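Troltdale Makers Co-op – Equipment Review Meeting
Minutes (draft, not yet checked)

Held in the back workshop, 7 pm start, September meeting

Present: Hsiu-ying Tseng (chair), Adamczyk, Pellow, Rana, Marg D., self (minutes)
Apologies: Colin, both Fairweathers

1. Last minutes
Taken as read. One fix – bandsaw blades were ordered, not "discussed". Carried.

2. Sarnis gripper kit – trial review
Main item. Kit has been on the bench arm for most of the trial period. Trial ends at the end of the month, then we either buy it, extend or send it back. Hsiu-ying wants a decision tonight if possible.

What's in the kit: two-finger gripper, textured pads, wrist camera, mounting plate, software licence for the first year. Spare pads are extra. Rana has the packing list if anyone wants it.

Adamczyk reported on the bench work. Set-up took an evening and a bit. The mounting plate did not line up with our arm first go, Sarnis sent a different one by courier, no charge. Manual is OK up to the calibration chapter and then gets thin. He has written his own page of notes, pinned up beside the arm. Please don't take it down.

Test run was 157 picks over the trial, mixed bits from the bench. 13 dropped or missed. Adamczyk says most of those were early on, before he redid the camera calibration. Marg asked which ones were missed after that. Mostly thin flat things, washers and the like. Pellow said a washer is a hard ask for anybody with fingers that shape.

Pads – grip is good on timber and plastic, less so on anything polished. They pick up dust. Adamczyk wipes them down before each session, Sarnis says a damp cloth only, no solvents. Rana asked how long a set lasts. Don't know yet. Sarnis quote "depends on use" which didnt go down well.

Noise – fine. Quieter than the compressor, not that that's hard.

Software – logs out if left alone too long and loses the saved positions unless you've hit Store. Caught two people so far. Adamczyk has raised a ticket, answer was that it is fixed in the next release. No date given for next release.

3. Camera view
Discussion on whether the wrist camera is good enough to teach with. Marg runs the beginners' nights and wants people to be able to follow on the big screen. Her view: good up close, gets blurry when the arm moves quick, and you lose tall things off the top. Could slow the arm down for classes. Pellow thinks a second camera on a stand would fix it and we already own one somewhere.
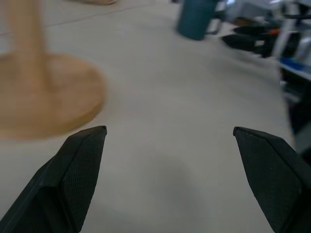
Rana asked if the fingers get in the way of the view. Adamczyk said you want them in there, otherwise you can't judge the gap when coming down on something. Marg OK with that. Agreed to try a class with the arm on the slow setting before spending on anything extra.

4. Other quote
Zekeria have a similiar kit. Hsiu-ying rang them, friendly enough, but no trial offered and longer wait for parts. Their pads clip on instead of screwing on, which Adamczyk would prefer. No one keen to start over though.

5. Decision
Moved Pellow, seconded Rana: ask Sarnis for a one-month extension, and for a written price on spare pads, before commiting to buy. Carried. Marg abstained – wants to see the class go ahead first.

Actions
Hsiu-ying – extension and pad price from Sarnis
Adamczyk – chase the log-out ticket, tidy up calibration notes
Marg – pick a class night, tell Adamczyk
Pellow – find the other camera

6. Other business
Dust extractor bag needs emptying. Key to the side door is sticking again, Rana has graphite.

Closed 8.40 pm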